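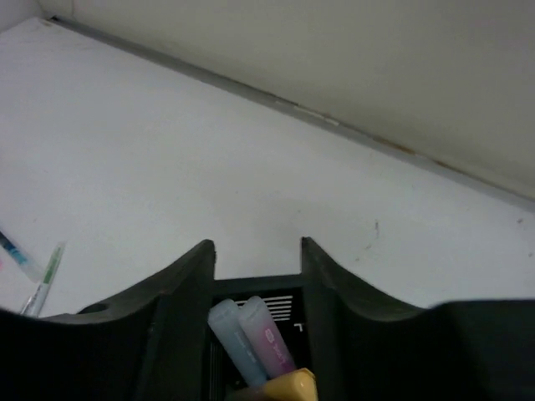

The back edge of the table, with the chipped part near the middle.

Remap or bigger turbo first? (Daltero 21 wagon, diesel)
Posted by Silviu Vlad, 25/02/2023

Hello to all. I own a Daltero 21 wagon with the diesel engine and the six-speed manual gearbox. The car has now 90 thousand miles and it runs well. I would like more torque, because in June we go with the caravan over the mountains, and last year I was all the time in third gear with trucks behind me.

There are two offers. Elport makes only the software and promises up to 400 Nm at the wheels of a standard car. Pennington sells a larger turbo with new injectors, but the price is three times higher and the car must stay with them for a week. My clutch is still the original one. It does not slip today, but I did not test it with the caravan since last summer.

Is it reasonable to do the software first and decide about the turbo later? Or will I pay two times for the same work? I write also the weight if it matters: the car is 1880 kg on the scale with me inside and a full tank.

Arlo Rosenthal
You will pay two times for the software, yes. A map written for the small turbo is of no use after you change it, and the new injectors need their own map in any case. So if you are sure that you want the Pennington kit, wait and save the money.

But for a caravan I would not want this kit. A larger turbo wakes up later, and on a slow hill you are exactly in the part of the rev range where it gives less than the old one. The software alone gives you more from low revs, and this is what you feel when you pull away in second gear.

About the clutch: ask Elport to limit the torque in the first three gears. They can do it, but you must say it before they start. Before the remap, drive in fifth gear at low speed and press the pedal fully. If the revs go up and the car does not, you need a clutch first. Also look at the oil temperature after a long hill – the standard gauge on the dashboard shows only the coolant.

Mortimer Whitlock
just get the turbo, you will want it later anyway. mine pulls like a train

Lindsay Hollis
I agree with Arlo on the order, only two small additions. Tell your insurance company about the remap in writing and keep their reply in the car. And ask for a printed dyno run before and after, on the same machine. Rostasari did mine without the first run, and I still don't know what I paid for.

Silviu Vlad
Thank you, Arlo and Lindsay. I did the test in fifth gear this morning and the revs stay where they should. I will call Elport and ask for the limit in the low gears.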